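A Place for Every Fork
The divided wicker tray is an old answer to a dull problem, and it still works on a shared table

Minance | May 14, 2020

Cutlery storage is usually treated as a question of drawers. A drawer has fixed walls, a known depth and a lid in the form of the countertop above it, and most inserts are designed around those three facts. Take the drawer away and the requirements change. Tables in studios, break rooms and one-room apartments often have no drawer within reach, and the forks and spoons end up in a mug, where they tip it over, or in a pile.

The divided tray in woven rattan is the common alternative. It sits on the tabletop, carries its own partitions and can be lifted with the contents in it. The pattern most often sold has four compartments: one long one on the far side and three shorter ones on the near side. Crenshaw has sold a version of it since 2,000 pieces arrived in its first shipment. Drekden makes a deeper one with the same plan.
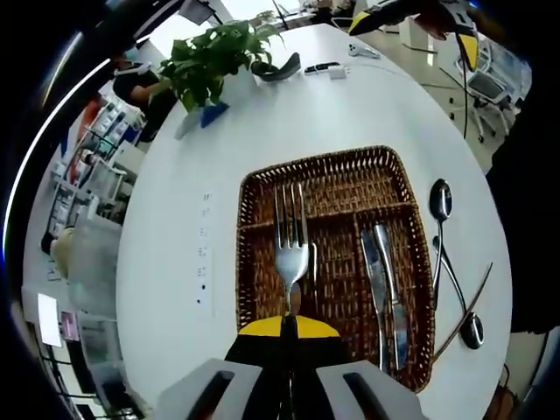 The choice of which utensil goes where is governed by length. Table knives are the longest pieces in a normal setting and the least tolerant of a short compartment. They belong flat, parallel, blades facing the same way. Measure the longest knife before buying and allow 2 centimeters of clearance, or the handles will ride up on the end wall and the tray will not stack.

Forks nest well if they all face one direction. Turned at random, the tines catch in each other and in the weave. Spoons nest better than anything else and need the least width, so they can take the narrowest section. Mixed sizes of spoon do not nest, and a household that owns both soup spoons and teaspoons should split them.

Chopsticks, skewers and long stirring sticks are the awkward items. They roll, and they are generally longer than the knives. The long compartment will take them if it has been left free.

Sorting goes faster from a spread pile than from a heap. Empty the tray, put everything beside it on a clear part of the table, and work one type at a time – all the forks, then all the spoons. Picking up whatever is nearest means a change of compartment with almost every piece. With a service for 8, the difference is noticeable.
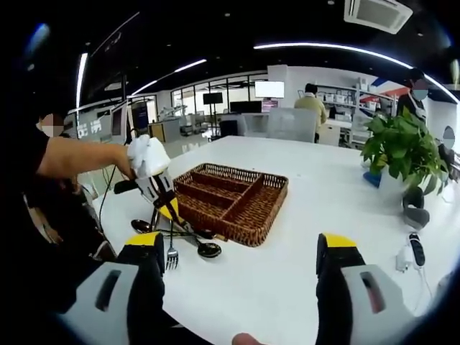 Partition height matters more than the catalogs suggest. Low walls make it easy to get fingers under a handle, and they let a badly placed spoon slide over into the next section. High walls hold the sorting but hide the smaller pieces. The Prerent tray settles at a middle height and loses some capacity to it.

Rattan has two weaknesses. It holds crumbs in the crossings of the weave, and it dislikes being put away damp. A dry brush once a week deals with the first. For the second, towel the cutlery before it goes in, and let a washed tray stand on its edge for 10 hours, out of direct sun. Soaking loosens the rim binding, and a loose rim cannot be pulled tight again at home.

A cotton liner is optional. It quiets the metal and catches grit, but it takes up depth in a tray that has little to spare, and it has to be cut in separate pieces for each compartment. Felt sheds lint onto the tines and is best avoided.

The tray should stand near the middle of the table, short side toward the wall or window, with enough free surface next to it for one full set of cutlery.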